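Frequently Asked Questions about Our Share and Swap Shelf for Kitchen Things

Last updated: Sunday, January 5, 2025

What is Nirnik?

Nirnik is a small lending and swapping place for kitchen and table things. You can borrow glasses, bowls, baskets and stands for a party, or you can bring what you do not use and take something else home. We are in the back of the Eder building, on the ground floor. Please use the side door, the front door belongs to the dentist.

Who runs it?

Xiaoyan Tan started it and does most of the packing. Jonas Prantl answers the e-mails and keeps the list of what is out and what is back. If your question is about a late return, please write to Jonas.

How much can I borrow at one time?

Up to 40 pieces for one loan. A wine glass is one piece, a basket is one piece, and a glass holder is also one piece, even if it comes with glasses. For bigger parties please ask us at least two weeks before. In August we are closed and no loans are possible.

What does it cost?

Members pay 36 dollars for one year and nothing for each loan. Without membership you pay 19 dollars per loan. We take no deposit at the moment.

Do you have real glass or plastic?

Both. The plastic wine glasses are the ones people ask for in the garden season, and they come in several bright colors. They are light, so do not leave them standing empty on a table when it is windy. Please do not put them in the dishwasher. We tried it with one set and they became cloudy.

How should I pack the things for the way back?

This is the question we get the most, so the answer is a little longer.

Use a basket if we gave you one. The plastic baskets with small holes are good for bowls and other low things, and you can see from outside what is in them. Put the heavy pieces at the bottom. Bowls can go one in the other with a sheet of paper between.

For things with corners or a painted side, a thin plastic bag is enough. You don't need bubble wrap. Put the bag loosely around the piece and do not close it with tape – the glue stays on the paint and we spend a long time with it. Old shopping bags are welcome in any color.

Can I leave the glasses hanging on the holder?

For the transport, no. The holder has a heavy foot and thin arms, and in a car the glasses swing and fall off. Take every glass down and wrap it alone. At home you can of course hang them as you like, upside down with the foot of the glass resting on the wire.
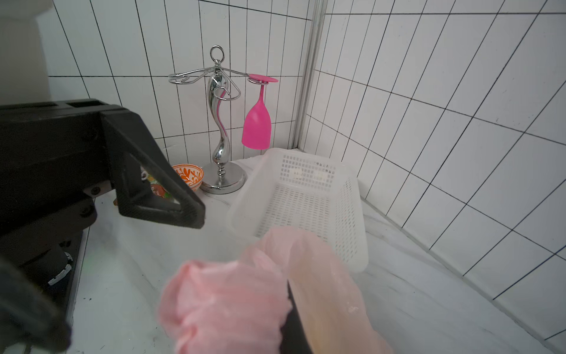 If you have only one glass to hang, it does not matter which side you use. The foot of the stand is heavy enough for a plastic glass. With real glass I would not trust it so much, and I prefer that you hang one on each side. Please do not bend the arms to make them fit a thicker stem. We had two holders which came back bent, and we could not make them straight again.

Do I have to wash everything?

Yes, please, and dry it also. For chrome things use a soft cloth with a little water. Do not use the rough side of the sponge. The Jandel cleaning paste that some members like is fine for pots, but too strong for the holders.

Something broke. What now?

Write to us and tell us which piece. For small bowls and plastic glasses we ask nothing the first time. For a holder or a bigger piece we will look for a fair price together. Please bring back the broken parts too, sometimes they can be repaired.

Can I swap a single piece, or only a full set?

Single pieces are fine. We have 297 pieces on the list today and many of them have no partner. One bowl with a nice pattern is quickly taken. What we cannot take: knives, electric devices, and pans with a damaged coating.

Where do I find the list?

On the Flumine page, under "Nirnik kitchen". Jonas updates it on the evening after each opening. If a piece is marked gray, it is out – you can put your name behind it and we will write to you when it comes back.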